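# Fundero hand-held gripper pair: review after a month of collecting

We bought two pairs of the Fundero hand-held grippers in November to gather kitchen demonstrations for a manipulation policy. We had been teleoperating a real arm until then, and a full day of that gave us 109 usable episodes when things went well. The grippers promised more data with no arm in the loop. After four weeks and a little over 4000 recorded episodes, I think they deliver most of that, with a few problems you should know before ordering.

## What you get

Each pair comes in a padded case with two grippers, two marker cubes, a headset mount, four spare finger pads and the charging cables. The headset is sold separately. We already had two from an earlier project and both fit the mount after a firmware update.

Setup took Su-chen Yau and me most of a morning. Half of that was calibration. You hold each gripper in front of the headset, turn it slowly through a set of poses, and wait for the software to accept the marker cube. The instructions say to do this once. We now do it at the start of every session, as the cubes can shift slightly on their mounts if someone sets a gripper down hard.

## In use

The trigger is smooth and the jaws follow it closely. You feel contact through the handle, and I think that explains most of the difference in quality compared with our teleoperated data. People slow down at the right moment. They don't crush things. Siu-fong Tang had never collected a demonstration before and was producing clean episodes by her second hour.

Our main task set is microwave work: open the door, put a container in or take it out, close the door, turn a dial. It's a good test for this kind of hardware because the door needs a firm pull, the container needs a level grip, and the dial needs a small, precise twist. 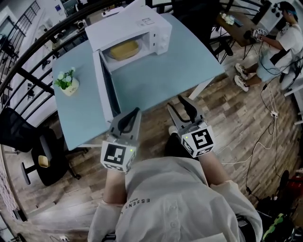

The door is the easy part. With one finger pad hooked behind the edge, it comes open with very little wrist movement, and the tracking stays solid the whole way. Lifting a container out is harder. The jaws are wide enough for most of ours, but if you reach deep into the cavity the marker cube can go out of view for part of the motion. The software fills short gaps from the inertial sensor. Gaps longer than a second get the episode flagged, and we discard those.

Dials are the weak point. The pads slip on smooth plastic unless you squeeze harder than feels natural, and two of our collectors got sore thumbs from it. We cut the dial task to short blocks and that helped.

Two people can record at once in the same room. I expected the systems to confuse each other's markers, but each pair has its own IDs and we never had a mix-up. The one rule we added is that collectors shouldn't reach across each other.

## Data quality

We trained the same policy twice, once on teleoperated episodes and once on an equal number from the grippers. The gripper version did better on opening the door and slightly worse on the dial, which matches what the collectors told us. Mixing the two sets gave the best result on the full task.

Of the first 226 episodes we recorded, we threw away close to a third. Nearly all of those were tracking gaps or bad starts, where the collector began moving before the recording light came on. The reject rate fell quickly once Cheng-en Cheung wrote a one-page guide and we moved the lamps so they no longer reflected off the cubes.

Variety matters more than I had planned for. It's easy to record the same good motion again and again in the same spot. We now move the appliance between blocks, swap containers, and change what else is on the table. The grippers make this painless, since there is no arm base to relocate. You pick them up and go to the next table.

## Comfort and battery

Each gripper is light enough for a 40-minute block. After that, forearms get tired, especially if the work is low and the person is seated. The headset strap is the bigger complaint. We replaced ours with a softer one from Brinach.

Battery life is fine. A full charge lasted through every session we ran, the longest being a Thursday that went past 7 p.m.

## Problems

- One finger pad peeled at the tip in the third week. The spare went on in a minute, but a pack of replacements costs too much.
- The export tool writes one very large file per session. Shih-chieh Ng had to write a splitter before our training code could read it.
- Support answered our calibration question after five days.

## Should you buy it?

If your tasks are mostly pick, place, open and close, yes. For small knobs and switches I would look at the Pelletti set too, which has narrower fingertips, though we only had it on loan for two days and the trigger felt stiff. We have ordered a third Fundero pair and will keep the arm for dial work.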